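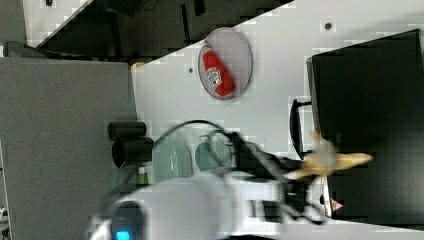

The fortnight the arm kept letting go

8/19/19

Well, I promised a post when the kitchen table setup at Plornstead was behaving itself, and it isn't, so you're getting the other kind of post. Put the kettle on, because I do go on a bit.

The trouble started with the toaster oven door. Our arm would come in for the handle quite happily, and then partway through the pull the fingers would go slack. Just like that, no warning light, nothing on the screen. The first time I blamed the handle. The second time I blamed myself, as I'd been fiddling with the grip settings the night before (always a mistake after dinner).
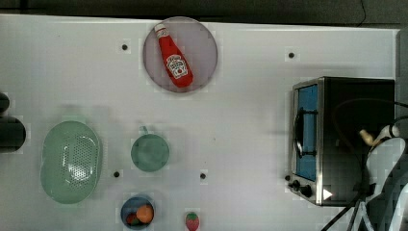
So I went back through the logs, all 4,000 lines of them, with a biscuit in one hand. Buried at line 393 was a tiny note saying the gripper had lost its connection and found it again. The controller software, which we call Vevness, treats that as a fresh start, and a fresh start means open fingers. Lovely if you're holding a toy strawberry. Not so lovely with your own hand under a door that's about to drop!

I should own up that my hand was there once. It was a bruise and a fright, no worse, but it changed how we work. Now the stop button lives on my side of the table and we keep our arms well back until the motors are off.
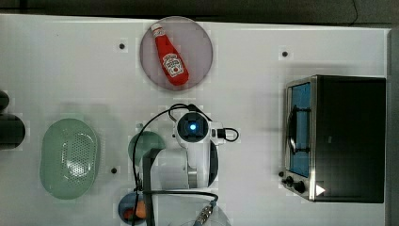 Looking down on the arm and its cables, with the toaster oven at right.

My money was on a cable, and after a long afternoon of gentle wiggling I found it. One of the plugs had worked a little loose in its collar, and whenever the wrist turned past a certain point the loop pulled tight and the signal dropped out for a blink. I'd routed that loop myself, back in the autumn, and was rather proud of it at the time.

I rang Gilura, who sold us the gripper, and they were very kind and are posting a longer lead. In the meantime I've given the loop more slack and slowed the wrist down. We're also sticking to soft things for now, so if it does let go there's no harm done.
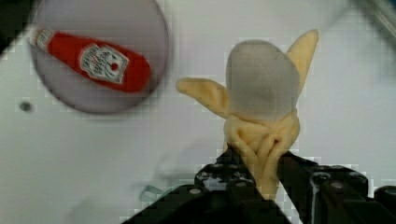

Yesterday I ran 10 lifts in a row and it dropped 2, which is better than last week but still not something I'd trust near the oven. The Shao bracket I ordered for holding the plug steady is also on its way, and I'll fit both together and start the door tests again from the beginning. If anyone has a tidy way of running cables past a wrist joint, please do leave a comment, I'd love to hear it.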